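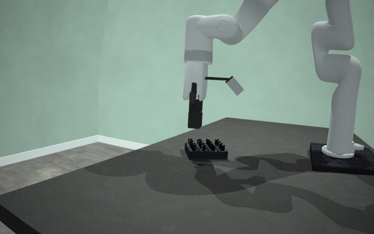 4. Preparar la demostración para la jornada de puertas abiertas

Nos alegra mucho que haya decidido enseñar Zarlow a sus visitantes. Lea el apartado con calma la víspera, con un café si puede ser, y verá que el día de la visita todo resulta bastante más llevadero.

4.1 Arranque de la sesión

1. Encienda el ordenador de la sala, conecte el proyector y abra Zarlow.
2. En el menú Escenas, elija Collton y espere a que aparezca la mesa completa.
3. Cargue el ejercicio 632 (tablero de clavijas) y pulse Pausa antes de que entre el público.
4. Cuando todos estén acomodados, reanude la simulación a velocidad reducida; a los más pequeños les encanta poder seguir la pinza con la vista.
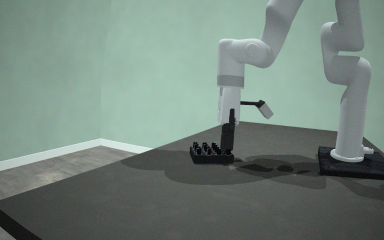
Figura 41. Ejercicio del tablero: la pinza sujeta la clavija alta en vertical.

Nota: si alguien pregunta por el código de la sesión, es el 1712, y puede compartirlo sin reparo con quien quiera repetir el ejercicio desde casa.

4.2 Cambio al panel de mandos

5. Pulse Detener y aguarde a que el brazo vuelva a su posición de reposo.
6. Seleccione el panel de mandos giratorios y active la vista desde la pinza.

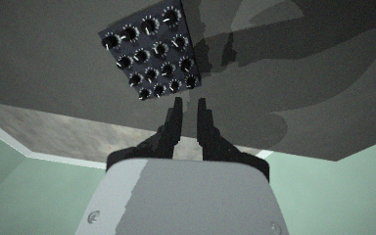
7. Invite a un visitante a elegir un mando y márquelo en la lista lateral. Deje que lo piense, ¡no hay ninguna prisa!
8. Pulse Ejecutar y vaya comentando el movimiento con sus propias palabras.

Precaución: no abra 2 sesiones a la vez en el mismo equipo, pues podría perder los ajustes guardados.

Para cerrar, elija Archivo > Guardar visita y apague el proyector.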